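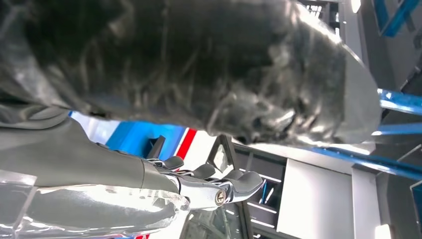
Prenik Shared Workroom, Stostcombe
Interim Progress Report to the Kokkonen Fund
Reporting period: second half-year of the grant
Submitted by: Kristýna Štěpánek, Project Manager
Budget holder: Libor Štefanec

1. Purpose of this report

This report covers the fitting out of the ground-floor workroom at Stostcombe under the grant awarded by the Kokkonen Fund. It follows the first interim report, which dealt with the lease, the electrical survey and the removal of the old partition. The present period was taken up with furniture, floor marking, storage, power and the handling of packaging waste. A short account of spending is given in section 8, and the matters on which we ask for the Fund's decision are in section 9.

2. Summary of the position

The room has been in daily use since February. The carpet has been kept, the stainless steel tables are in place, and the first yellow floor markings have been laid. Shelving is up along one side. Cable routing is behind schedule and is the main item carried forward. Waste handling has taken more staff time than the plan allowed, and a revised arrangement was brought in during the period.

Of the 34 tasks listed in the approved work plan, 23 are complete and 11 remain open. None of the open tasks prevents the room from being used. Four of them depend on the electrical contractor, Ploltitz, whose second visit has been moved to the next period.

3. Floor and floor marking

The original application proposed lifting the carpet and laying vinyl. After the survey we asked for, and received, the Fund's agreement to keep the existing mottled blue-gray carpet for the life of the grant. The saving was moved to the furniture line.

Working positions are marked directly on the carpet in yellow tape. Each position is a square. The squares are laid by hand from a paper template, and Marek Skála prepared a one-page instruction for staff on how to set them out. We have found that tape on carpet does not lie as flat as tape on a hard floor. Edges wrinkle, corners pull out of true, and a square that was laid straight may no longer be straight some weeks later. The instruction now asks staff to look at the markings at the start of each week and to replace any side that has lifted. It is not necessary to relay the whole square.

We considered a wider tape and a woven carpet tape. A sample of the woven tape was tried beside the door for one month. It held better but left residue when removed, and the terms of the lease require the carpet to be returned clean. The present tape will therefore stay in use until the end of the grant, with 76 rolls budgeted for the full term. Consumption to date is within that figure.

4. Tables and work surfaces

The tables are stainless steel on tubular legs. They were chosen over laminate benches because they can be wiped down with the cleaning products already held in the building, and because two people can move one without tools. Rolled edges were specified after a member of staff at our previous site cut a hand on a folded one.

Delivery was in two lots. One table in the second lot arrived with a bent crossbar and was replaced by the supplier at no cost to the grant. All tables have been leveled and checked, and Ľudovít Vávra has signed the acceptance sheet for each.

Heavy metal plates and panels are at present worked on and stored on the same tables. This was not the intention of the plan, which foresaw a separate rack for them. The rack was postponed when its price rose. In the meantime, items are laid on whatever part of the table top is free, sometimes one over another, and parts of them can extend past the edge. The safety walk in the middle of the period recorded this as a low-priority finding. The recommended action is that flat parts should be set back from the edge at the end of each session, and that no overhanging part should be left on the side used as a walkway. The action is open.
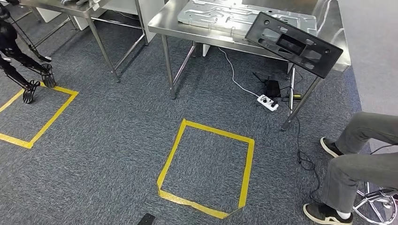
Figure 1. Workroom floor at Stostcombe, with two taped squares, the stainless steel tables, and a power strip on the carpet.

5. Power and data

Power is the weakest part of the installation. The approved plan calls for outlets at table height along the wall and a covered floor channel to the middle of the room. Ploltitz completed the wall chasing during the first visit but found that the distribution board could not take the additional circuit without a new breaker. The breaker has been ordered. Until it is fitted, the tables on the open floor are served by a power strip placed on the carpet underneath them, with the network router standing on the floor close by.

We do not regard this as acceptable for the long term. Cables lying on carpet are a trip hazard and are easily pulled by chair or table legs. The following interim measures were agreed with Ľudovít Vávra, who is responsible for safety in the building:

Power strips are to stay beneath a table and never in a walkway.
One strip may not be plugged into another.
Loose connectors and adapters are to be returned to the parts drawer at the end of the day.
Thin data cables that cross open floor are to be taped down or rerouted within one working day of being noticed.

Compliance with the first two measures has been good. The last two are followed unevenly. Short reminders have been given at the morning meeting, and an under-table tray for strips and adapters is included in the request in section 9.

6. Shelving and walls

Dark gray shelving has been installed and is in use. The lower levels hold boxed items and the upper levels are reserved for light goods. Labels are printed but have not all been fixed. Aldana Ulloa has drawn up the shelf plan and will complete the labeling once the last delivery has been sorted.

The painted stripes in blue and red on the white wall were there when we took the lease. The landlord has asked that they be kept, and we have no objection. No money from the grant has been spent on decoration, apart from filler and white paint used where the old partition met the wall.

7. Packaging and waste

The quantity of packaging was underestimated in the application. Furniture, shelving and parts arrive wrapped in clear film, often in several layers, and large items may also come in black plastic. During the busiest weeks this material built up faster than it could be taken away. It is light but bulky, and when crumpled it fills a bag long before the bag has any weight.

At the start of the period everything went into general waste. The collection charge is set by the number of bags, and the charge for the first month came to nearly twice the monthly allowance. Aldana Ulloa then reviewed the arrangement with the landlord and proposed separating clear film from other plastic. Clear film is accepted at the Stostcombe recycling yard free of charge if it is free of tape and labels. Black plastic is not accepted there and still goes to general waste.

The revised arrangement is as follows. Clear film is opened out, stripped of tape and folded before it is bagged. Black bags and black sheeting are used again where they are sound, mainly as dust covers and as liners, and thrown away when torn. Both materials are to be kept off the floor inside and next to the taped squares. Plastic sheet on carpet slides underfoot, and one near miss of this kind was entered in the incident book. There was no injury.

The collection charge has since returned to within the allowance. Staff time spent on sorting is higher than before, and we would ask the Fund to note this. It is being absorbed within existing hours and is not charged to the grant.

8. Spending

Spending in the period was in line with the revised budget, with two exceptions. The furniture line is fully spent, as expected following the transfer described in section 3. The electrical line is underspent by the amount of the second Ploltitz visit, which will be invoiced in the next period. Small consumables, including tape, bags, labels and cleaning cloths, came to 333 euros. A full statement with copies of invoices has been sent separately by Libor Štefanec.

No equipment bought under the grant has been lost, sold or moved to another site.

9. Decisions requested

The Fund is asked to approve the following:

a. The carrying forward of the unspent electrical budget into the next period, to cover the breaker, the wall outlets and the floor channel.

b. The purchase of one flat-storage rack for plates and panels, at the price in the attached quotation, from the contingency line.

c. The purchase of under-table cable trays for all tables on the open floor, also from contingency.

If (b) cannot be approved in the current year, we would propose to fit a raised stop along the rear of each table and to return to the question of the rack in the final report.

10. Work planned for the next period

The second electrical visit will be confirmed as soon as the breaker is delivered. Once the floor channel is in, the tables will be shifted to suit it and the yellow squares will be laid again in their final positions. Marek Skála will update the paper template and the instruction sheet at the same time. Shelf labeling will be completed and the shelf plan posted at the door. A second safety walk will be held when these changes have been made, and its findings will be attached to the next report.

Questions on this report should be sent to Kristýna Štěpánek at the project office. Questions on invoices should be sent to Libor Štefanec.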